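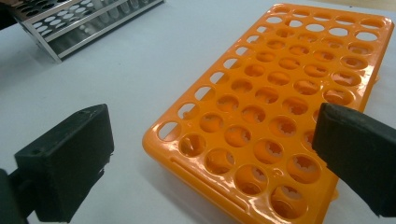
Grarkura 手持示教夹爪
首页 > 产品 > 示教与数据采集 > Grarkura 手持示教夹爪
厂商:Griltness
产品状态:在售
页面更新:2022年8月2日

产品概述

Grarkura 是一款双指平行开合的手持示教夹爪,用于由操作人员直接演示抓取、搬运、插入、对位等桌面级任务,并同步记录末端位姿、手指开度和腕部相机画面。演示过程中机械臂无须在场。采集完成的数据可在 Griltness 随附软件中转换为机械臂末端轨迹,供回放或策略训练使用。

手持端与机械臂端(Stoica 末端法兰套件)使用同一规格的手指、同一相机安装位和同一镜头。两端画面中手指所处的位置一致,训练时无须对图像另行裁剪或遮挡。

主要应用于实验室自动化中的器皿类操作,例如试管架的移位、试管的取放、管架之间的转移,也可用于小件装配、料盘整理和包装前分拣。不适用于需要力闭环打磨、重载搬运或高温夹持的工况。

结构

手持端由握把、扳机、传动机构、手指安装臂、可更换手指和相机支架组成。

扳机与手指之间为机械直连,操作人员通过扳机行程直接控制开度,松开扳机后手指由复位弹簧回到全开位置。传动机构中不含电机。手指接触物体后的反作用力经连杆传回扳机,操作人员可感受到夹持的松紧变化。

开度由安装在传动轴端的磁编码器读取。编码器零点在手指完全闭合时标定,更换手指后必须重新标定,步骤见下文“手指更换”。

手指为黑色,外形为厚块状,内侧为夹持面。指垫与安装臂分离,可单独更换。安装臂两侧不可互换,臂体内侧刻有 L 与 R 标记。

相机支架位于握把前端上方,镜头朝向两指之间的夹持区域。支架角度出厂时已锁定,锁定螺钉涂有封漆。封漆破损的设备需返厂复核外参,或由用户按《外参复核说明》自行标定后在软件中录入。

技术参数

手指数量:2
开合方式:平行,双侧同步
驱动方式:手动扳机,机械直连
复位方式:弹簧,全开位
开度测量:磁编码器,绝对值
指垫重量、指垫硬度:见选型表,随型号不同
手持端净重(含手指,不含线缆):257 g
随附数据线长度:2 m,带锁紧接头
机内可存储演示条数:2000(达到上限后停止写入,不覆盖旧数据)
位姿来源:视觉惯性里程计;可外接动作捕捉系统
图像与开度的时间戳:同一时钟,硬件触发
供电:由数据线供电,或使用选配的腰挂电池盒
使用环境:室内,无凝露
外壳清洁:可用中性清洁剂擦拭,不可浸泡

选型

Grarkura 标准型
适用于一般桌面物体。指垫为平面,无纹路。出厂随附一组备用指垫。

Grarkura 实验室型
适用于试管架、离心管、小型容器。指垫边缘倒角较大,夹持面较高。指垫材料允许用乙醇擦拭,不建议接触丙酮和含氯消毒液。选择此型号时,机械臂端应同时订购实验室型指垫,两端不得混用。

Grarkura 无手指版
仅含握把、传动机构、相机支架和安装臂,供自行设计手指的用户使用。安装孔位图可在下载区取得。自制手指的重量和长度会影响扳机手感与复位速度,超出安装臂允许范围的手指不在保修之内。

与机械臂端的配合

Stoica 末端法兰套件包括电动夹爪、同规格手指、相机支架和转接法兰。安装后,两指中心线与相机光轴的相对关系与手持端一致。转接法兰目前提供常用协作机械臂的孔位,订购时请在备注中写明法兰标准。

手持端的扳机开度与机械臂端的电机行程之间采用线性映射。映射表保存在软件工程文件内,不写入设备。若机械臂端更换了电动夹爪,需要重新生成映射表,已采集的数据无须重采。

回放前应检查以下条件:

工作台高度在机械臂可达范围之内,且台面与演示时的台面大致平行。
演示轨迹中没有超出关节速度限制的片段。软件会对这类片段标红,由用户选择降速或舍弃。
手腕翻转角度未越过机械臂的奇异区域。
物体初始位置与演示时相同,或使用的是经训练的策略,而不是单条轨迹直接回放。

遥操作方式

除手持演示外,Grarkura 可作为遥操作主端使用。此时手持端通过数据线连接主机,机械臂实时跟随手持端的位姿变化,扳机控制从端夹爪开合。遥操作需要另购 Miltard 使能模块。

Miltard 使能模块含三位使能开关和急停接口。使能开关处于中间位时从端跟随,完全松开或压到底时从端停止并保持当前位姿。重新使能后,软件以当前手持端位姿为新的参考点,从端不会跳动到手持端的绝对位置。

位置比例可在软件中调整。细小对位动作建议使用较小比例,例如将试管插入管架孔位时,手部移动量可大于末端实际移动量。旋转比例固定,不可调整。

遥操作与手持演示产生的数据格式相同,在元数据中以采集方式字段区分。两类数据可以混合用于训练,但画面来源不同:手持演示取自手持端相机,遥操作默认取自机械臂端相机。

演示操作建议

以管架类物体为例。

一、台面准备。将待操作的管架放在台面中部,周围留出手指下探的空间。反光较强的台面和不锈钢管架会在画面中产生亮斑,里程计特征点不足时,可在台面边缘放置随附的纹理标定板。标定板应固定,采集过程中不得移动。

二、初始姿态。每条演示从手指全开开始,手持端静止片刻,待指示灯由闪烁转为常亮再移动。初始姿态应让目标物体位于画面之内。

三、接近。从上方或斜上方接近管架,两指分列于夹持部位的两侧。接近过程中保持全开,不要在移动中反复开合扳机。多余的开合会被完整记录,并可能被策略学习到。

四、夹持。宜夹持管架的侧壁。带侧壁开孔的塑料管架,夹持点应避开开孔之间较窄的筋条。夹持时匀速扣下扳机,接触后保持扣紧,直至物体放稳。

五、移动与放置。提起高度以能够越过邻近物体为准。放置时先让管架底部与台面接触,再松开扳机。手指完全张开后沿原路径退出。

六、结束。按下握把侧面的结束键,或在静止后由软件自动截断。自动截断的静止时长可以设定。

同一任务应由不同操作人员、在不同的初始摆放下采集。管架的朝向应有变化,既包括长边与操作人员平行的情况,也包括斜放的情况。空管架与装有试管的管架应分别建立任务条目。

对于失败的演示,可在软件中标记为“失败”并保留,也可直接删除。标记为失败的数据默认不参与导出。

数据内容

每条演示保存为一个独立目录,包含:

腕部相机视频
末端位姿序列
手指开度序列
惯性测量原始数据
设备编号、手指型号、标定版本
任务名称与操作人员编号(由用户填写)

导出时可选择以相机坐标系、手指中心坐标系或机械臂法兰坐标系表示位姿。坐标系之间的变换随工程文件一并导出。开度以毫米为单位,需要归一化数值时可在导出设置中勾选。

里程计丢失的片段不会被插值填补。软件在时间轴上显示丢失区间,用户可按区间截取有效部分。短暂遮挡镜头、快速甩动、画面中只有单色台面,均可能引起丢失。

手指更换

关闭电源,拔下数据线。
松开安装臂下方的紧固螺钉,将指垫沿臂体方向抽出。
检查臂体配合面,清除碎屑。
装入新指垫,确认与臂体端面平齐,按说明书规定的力矩拧紧。
连接主机,打开标定页面,将扳机扣到底,使两指完全闭合,点击“写入零点”。
松开扳机,确认全开读数在页面所示的绿色范围内。

指垫应成对更换。只更换单侧会使闭合线偏离中心,标定页面无法检测这种偏差。

维护

每个采集班次开始前,检查指垫是否有缺口、裂纹或松动,检查镜头表面是否有指纹和液滴。指垫边角处的轻微磨损不影响开度测量,磨损延伸到夹持面时应更换。指垫表面擦痕无须处理。

传动机构出厂时已加注润滑脂,用户不得自行加油。扳机复位变慢或出现卡滞,请停止使用并联系 Griltness 售后。

接触生物样品或化学试剂后,应按所在实验室的规程对手指进行处理。返修设备须附去污声明,没有声明的包裹不予拆封。

装箱清单

Grarkura 手持端
数据线
备用指垫(无手指版不含)
内六角扳手
纹理标定板
出厂标定记录
快速入门手册

选配件

Stoica 末端法兰套件
Miltard 使能模块
腰挂电池盒
动作捕捉标记支架
标准型指垫、实验室型指垫(成对供应)
加长数据线(仅限手持演示,遥操作时不可使用)

固件与软件说明

2月之前出厂的设备,首次连接当前版本软件时会提示升级固件。升级期间不得拔线。升级后原零点保留,外参保留,机内已存演示需先行导出。

当前软件支持批量重命名任务、按手指型号筛选数据、导出前预览轨迹。旧版工程文件可直接打开,保存后不能再由旧版软件读取,请自行备份。

常见问题

手持端能否左手使用?
可以。握把对称,扳机居中。结束键位于右侧,左手使用时可在软件中改由长扣扳机触发结束。

能否同时使用一对手持端进行双手演示?
可以。每台设备单独连接,在软件中建立双手工程并指定左右。两台设备须共用同一块标定板,且在同一次初始化中完成对齐。

采集时戴手套是否有影响?
薄型丁腈手套无影响。厚手套可能妨碍扳机完全复位。

画面中一侧手指遮住了部分物体,是否需要调整相机?
不需要。近距离操作时手指遮挡物体边缘属于正常情况,机械臂端会出现相同的遮挡。请勿松动相机支架。

没有机械臂,能否先购买手持端采集数据?
可以。导出时选择手指中心坐标系,待机械臂型号确定后再转换到法兰坐标系。

透明管件的开度读数是否可靠?
开度由编码器测量,与物体透明与否无关。软质管件在夹紧后会变形,读数为变形后的宽度。

订购与支持

订购时请注明型号、指垫类型、是否需要机械臂端套件以及法兰标准。无手指版请附手指设计图,供核对安装尺寸。

技术支持请求应包含设备编号、软件版本、问题出现时的演示目录。仅有屏幕截图的请求无法定位里程计与时间戳类问题。

下载

用户手册
安装孔位图
外参复核说明
数据格式说明
去污声明表格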